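Home and Shop Automation > General Talk
Thread: Can a machine put the dishes away yet? (4 pages, 1,208 views)

kheinonen
Posted 2024-05-09

Our break room at Burkier gets used by two shifts, and the sink is always full of plastic cups and plates. My boss read an article and asked me if we could get a machine to clear the table. I said I'd ask people who know more than I do.

I'm not talking about washing. We have a dishwasher and it works fine. I mean picking things up off a table, sorting them, and putting them where they go. A new hire learns this in a minute. I've been a line mechanic for 17 years and I've set up plenty of pick and place equipment, but every part on my line shows up in the same spot facing the same way. Cups on a table don't do that.

So is this a real thing in 2024 or is it still a trade show trick? I'd also like to know about shop chores, like putting sockets back in the tray.

- Kalevi Heinonen

hauwa_a
Replied

It's real in the sense that you can do it on a bench. Cups are a decent first job. They're light, they stand up by themselves, and you can grab one by the rim or around the outside. The trouble starts when they're close together, as these are. A finger has to fit between two cups before it can close on one, and a cup with no handle will slide if you bump it. Going from there into a clear box adds a second problem, which is that depth cameras don't read clear plastic well.
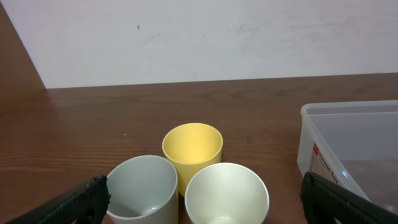
Manikandan Bhat disagreed with me on this when I brought it up in the Stiris group, and he said I could repeat it here. In his opinion the clear box is the easy part, as you can bolt it down and teach its position once. The cups are what move. He would spend the whole budget on grasping and none on finding the box.

I see his point for a fixed cell. A kitchen doesn't have anything bolted down. Somebody will shove the box over to make room for a lunch bag.

yakubu_d
Replied

I'll take the other side. I don't think any of this is ready, and I've looked at it twice for our place, once for a cafeteria and once for a parts wash station.

Here is my math. A person clears a table of 7 items in well under a minute. The best demo I saw in person took 4 minutes, and the operator had to step in for a fork. At that speed you are paying for a very slow busboy that can't wipe the table.

Flatware is what kills it. Try picking a fork up off bare wood with two flat fingers. There's almost nothing to get under. You end up scraping the table, or pinching the handle and having the whole thing rotate.

hauwa_a
Replied

The fork complaint is fair. Spoons are a little better if you go for the handle near the bowl.

Two arms help more than people expect, though. With one arm you spend half the time backing out of your own way.
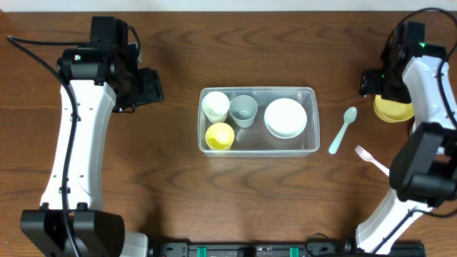

My own rule for dish sorting is big flat things first, then bowls, then cups, with utensils at the end. It keeps the arms from having to reach over tall items. Not everyone works that way, and it isn't the only order that makes sense. With the cups already over at one end of the container and the plates stacked at the other, a bowl held by the right arm still has somewhere sensible to go, and the spoon and fork can wait on the table. What matters is that the machine has a picture of the finished layout and doesn't just drop things in the first open spot. Two years ago I couldn't get that without writing out every move by hand.

musa.lawal
Replied

Coming at this from the home side. My mother has bad wrists and my sister and I have looked at anything that would save her some lifting. We are nowhere near buying two arms and a rail for a kitchen table. The cost is one thing. The other is that she would lose the table.

I also don't agree with Yakubu that speed is the problem. If it takes half an hour to put the supper dishes away while she's watching TV, who cares? I care whether it drops a glass. A lot of what's in these tests is plastic. I want to see it with her good plates.

yakubu_d
Replied

Fair enough for a home. In a shop, speed is most of the cost. Kalevi asked about a break room with two shifts.

But your point about plastic is one I should have made. Light plastic forgives a hard squeeze. Set the grip force for that and then hand it a full coffee mug, and it's going on the floor.

kheinonen
Replied

This is helpful, thanks. Ours is all plastic except for what people bring from home. Let me ask it a different way. If I wanted to try this myself before July, on a bench, what order would you do it in?

hauwa_a
Replied

I'd do it in stages and I wouldn't go on until the one before was boring.

1. Cups only. Start them well apart, then move them closer together each day. Use different colors so you can tell from the log which one it went for.

2. Add bowls and plates. Decide where each kind goes and keep to it. I like cups on one side of the bin and the bowl on the other, with the loose spoon and fork left for last.

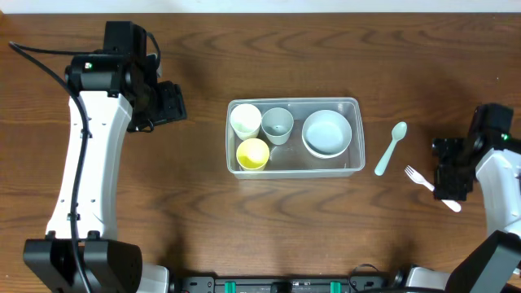 3. Utensils. Put down a thin mat first. Soft gives the finger somewhere to go, and you'll get the fork a lot more often. If you insist on a bare table, approach the handle from the end.

4. Run it with people around. They'll put a half-eaten sandwich in the middle of it and you'll learn something.

Don't buy anything fancy for the bin. We started with a Filero tote and the walls were too high, so the wrist hit the edge on every cup. Low walls are better.

musa.lawal
Replied

Does it matter if the cups end up standing? My mother would want them upright, or upside down on a towel.

hauwa_a
Replied

For a bin that's going straight to the dishwasher, no. Cups lying on their sides are fine with me, as long as they're all in and none of them is wedged. For a cupboard, yes, and that is a harder job. You have to control how the cup leaves the fingers, and the last one in always has the least room. I'd count those as two separate chores when somebody quotes you a success rate. Ask which one they measured.

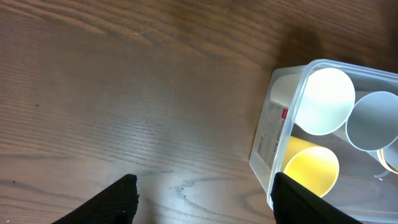 Where this leaves the break room

kheinonen
Replied

I talked to my boss. We're not buying a system. I have approval to borrow bench space in the old Hsueh bay and try stage one after hours, cups only. I told him to keep expecting people to clear their own tables.

On the socket tray, I think I'll do that with a fixture and a regular pick and place. Sockets are heavy and they all have a home.

yakubu_d
Replied

That's the right call on the sockets. I still say you'll quit at the forks. Post your times when you have them, including the bad ones.

kheinonen
Replied

Will do. Does anyone have a part number for a mat that holds up to dish soap?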